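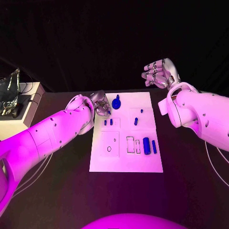
Two-armed robot at work over a sheet of blue pegs and cylinders under pink light.

Hotville to weigh purchase of two-armed robot before March budget

21/09/2020

The town's shared workshop at Flenitz may be getting a robot of its own next year, if the money can be found and if the people who look after the building can agree on where to put it. A planning paper sent out to members this week sets out three ways of paying for a two-armed machine with jointed, many-fingered hands, and asks everyone with a view to write in before the budget for March is drawn up.

It is a longer paper than most, and a good deal friendlier too, with a whole page given over to what members told the workshop they would like to see such a machine do. Sorting small parts came first by a wide margin, and after that came putting pegs and other pieces into their proper places on a board, the sort of patient tabletop job that teaches you a lot about a pair of hands, whoever they belong to.

The first choice is to buy outright from Zunden, with delivery in 4 months. The second is a lease through Vilela, paid over 2 years, with the machine going back at the end unless members vote to keep it. The third, and we suspect the favorite of anyone who has ever balanced a household checkbook, is to share one with a neighboring workshop and split the cost 50-50. 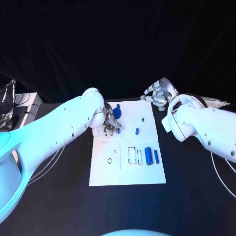
Whichever way it goes, the price of the arms is only part of the story. The paper sets money aside for a sturdy table, spare fingers, a second electrical circuit and a proper run of covered cable along the back wall — this last item having been asked for by several members who have tripped over one thing or another in that room over the years. Training is listed separately. So is insurance, for which two quotes have come in and a third is still expected.

Lighting gets a paragraph to itself. Members would like lamps that can change color, so that the cameras can be tried under different conditions, and the paper allows for a modest set of these in all three plans.

There is the question of floor space as well. The bench nearest the loading door is the obvious spot, but the bookbinding group has used it happily for a long time and would need somewhere just as bright to move to. Talks on that have been good-natured so far, we hear, and may end in a trade for the front window.

Flenitz has 153 paying members, and each household will get one vote once the written comments are in. Copies of the paper are at the front desk, next to the sign-up sheet for the fall classes, and comments may be left there in the green box or sent by mail.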